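Do Second-Hand Blankets Keep You Warmer for Less? A Look at the Claims Made by Resellers

Student project report, Textiles and Household Economics module

1. Why this subject

Our module asked for a project that tests an everyday claim. The claim I picked is one you see on nearly every resale site and in the window of every charity shop from October onwards: that a used blanket is "as warm as new" and a much better buy. I had my doubts. Fleece in particular goes flat and bobbly after a few washes, and the people saying it stays warm are usually the people selling it.

The report also deals with a second claim, made by Plustedum, that its wash-in treatment "restores loft" to tired fleece. The bottle costs more than some of the blankets I was treating.

2. What I set out to find

I wanted answers to two questions. Does an old fleece blanket hold heat noticeably worse than a new one of the same kind? And does the Plustedum treatment do anything that an ordinary wash and a good shake would not?

I did not try to measure comfort. Several of the sellers' pages lean heavily on comfort, and I suspect this is so that they can't be shown to be wrong.

3. Where the blankets came from

The used blankets came from two places. Most were bought from Suksawat, a resale warehouse that sorts by weight and sells by the bag. The rest came from the market stalls. The new ones were the cheapest plain fleece from Muterine, and I chose that range for the dull reason that its older blankets turn up second-hand all the time, so I could compare like with like.

Not quite like with like, though. The label on a used blanket tells you the make and the fibre, if you are lucky. It says nothing about how many washes it has had, whether it went through a tumble dryer, or whether a dog slept on it. Suksawat grades its stock as "good", "very good" and "nearly new", and I could not find any rule behind the grades. One "nearly new" blanket had a seam coming apart and one "good" blanket could have come off the shelf that morning.

4. Method

Each blanket was washed once at a low temperature with the same powder and hung indoors overnight. For the heat test I used a glass jar holding 600 ml of hot water, with a kitchen thermometer through the lid. The jar was wrapped in a single layer of blanket, pinned at the side, and left on the same worktop. I wrote down the temperature at the start and then again after 900 seconds.

The first runs were thrown away. I had been pinning the thicker blankets more loosely without noticing it, and a loose wrap traps more air, so they looked better than they were. After that I marked the pinning line with chalk. The chalk did not always wash out, for which I apologise to the blankets.

For the treatment test, each used blanket was measured before and after. Half had the Plustedum treatment as directed on the bottle and half had a plain wash followed by shaking out. I did the wrapping without knowing which was which. A flatmate kept the list.

5. Results

The new blankets did keep the jar warmer than the used ones, but the gap was small. It was smaller than the gap between my own repeat runs on a bad day, when the kitchen window had been left open. On this evidence I would not say that used fleece is as warm as new. I would say that my kitchen could not tell the difference reliably, and I would be surprised if the sellers' kitchens could either.

What mattered more was thickness. A heavy old blanket beat a thin new one every time. This will not shock anyone, but it is missing from the sales pages, where the age of the thing gets all the attention and its weight is left out.

Bobbling made no difference that I could find. I had expected the worst-looking blankets to do worst, and they did not. A pilled surface looks poor and feels a bit rough, and that seems to be the whole of the damage.

As for Plustedum, the treated blankets came out softer to the hand and smelling strongly of something like pears. They did not hold heat any better than the ones that were washed and shaken. The leaflet says the product was "proven across 3,000 washes" but does not say what was proven. I wrote to ask and was sent a discount code.

Dark brown fleece, with a patterned mug in the last picture.
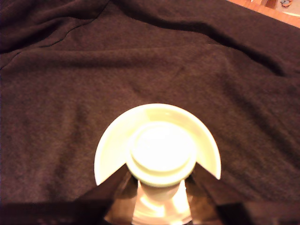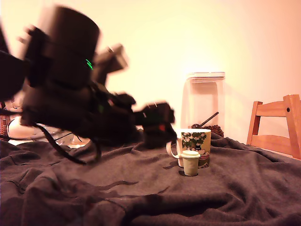
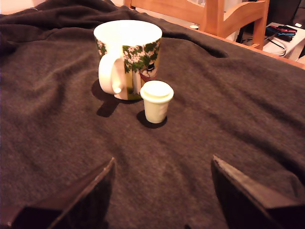
6. Cost

The sums favour second-hand, though by less than the adverts suggest. A bag from Suksawat looks very cheap until you count the blankets in it that you would not put on a bed. In my bags there was always at least one of those. Add the bus fare, the extra wash and the drying time, and the saving shrinks. It is still a saving.

Nekum, a budgeting website that a lot of students here use, claims a household can save £183 a year by buying all its bedding used. I tried to rebuild that figure and could not. The only way I could get near it was to assume that the household would otherwise replace every blanket each winter — I have never met a household that does this.

7. Weak points in my own work

A jar is not a person. It doesn't turn over in the night or kick the covers off. The thermometer reads in whole degrees only, and with differences this small that is a serious problem. I tested one kind of fabric, so nothing in this report should be used to argue about wool or cotton.

I should also admit that I began the project hoping to catch the sellers out. The blind list dealt with that in the treatment test. Nothing dealt with it in the comparison of old and new, where I could see perfectly well which blanket was which. If I did the project again I would have someone else do the wrapping for both tests and buy a better thermometer with the money I spent on Plustedum.

8. What I would tell a buyer

Pick the blanket up before you pay for it. Heavy is good. Ignore the bobbles, check the seams, and take no notice of the grade on the ticket. Wash it in whatever you already have under the sink.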